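Posted in February by Reet Mockus

When I turned up at Brenda Cisternas's place the kettle was already on and the roller door was up, and it was a good hour before either of us sat down. Brenda is building a robot arm in her garage – two motors at the shoulder, one at the elbow, and a wrist she has rebuilt more often than she'd like to admit. She calls it Plokstead, after the street she grew up on, and she talks to it the way other people talk to a kelpie.

"I started with the metalwork because that's what I know," she told me, hunting for the biscuits. "Then Miklós came round, had a look at my lovely brackets, and asked what was going to tell them where to go. I hadn't really got that far, love."

Miklós Szilágyi lives 2 doors down and used to program packing lines. He talked her into trying every movement in simulation first, on an old laptop that lives on the bench between the vice and the paint tins. She grumbled for a week and then, she says, she was hooked.
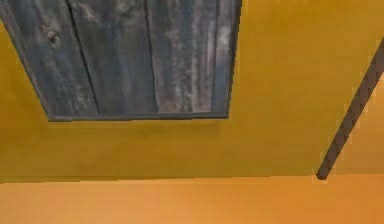
"You can be as silly as you like in there," Brenda said. "I'd have snapped the elbow a dozen times by now if it was all real. I get the colours as loud as I can, too, because my eyes aren't what they were and I want to see where the floor stops!"

Her best night so far was 21 reaches in a row without a fault, and she rang Miklós at half past ten to tell him (he was asleep, and very gracious about it). So far the whole business has cost her 2,000 dollars, most of it on motors, and she's still waiting on a replacement gearbox.

I asked what the arm would do once it was finished, and she had a good long think over her tea. "Hold things while I solder, for a start. Anju next door wants it to pot up seedlings. I've told her it'll have to learn some manners first."

The wrist comes apart again this month – the cable rubs when it turns left, and she has a new bracket half filed on the bench.

Contact Reet | © Reet Mockus | Back to top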